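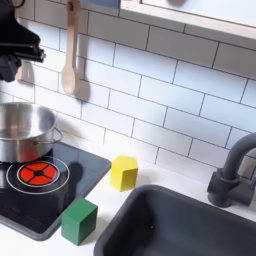
We have had the play kitchen for six months now, so I can say something useful about it. It went up in March, and I have been meaning to write this ever since.

I looked at a few before buying. The one my sister recommended was $299, more than I wanted to spend on something that will be outgrown. Ours was $130 from Turkberg, who sell the Mositz range. Assembly took an evening and a bit of the next morning. The instructions are clear until you get to the hood, and then two of the drawings are the same.

The things that get used most are the plainest. The steel pot is in play every day. So is the wooden spoon, and it mostly goes back on its hook under the hood when she is done, which is more than I can say for the spoons in my own kitchen. The slotted spatula gets less attention. She likes the white tile backsplash because it looks like her grandmother's.

The microwave was a surprise. I thought it would be ignored, but everything gets heated up in it, including toast and a sock. The + and − buttons on the hood are popular too.

I wipe the counter with a damp cloth once a week and tighten the screws when I remember. The sink collects crumbs from real snacks, so I check there first.
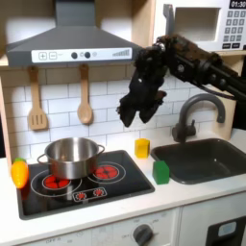 Mamta Solanki wrote to me after my last post that hers has lasted through two children and that the hooks were the first thing to go. She replaced them with ordinary cup hooks from the hardware store and has had no trouble since. I have bought a packet and put it in the drawer for when we need it.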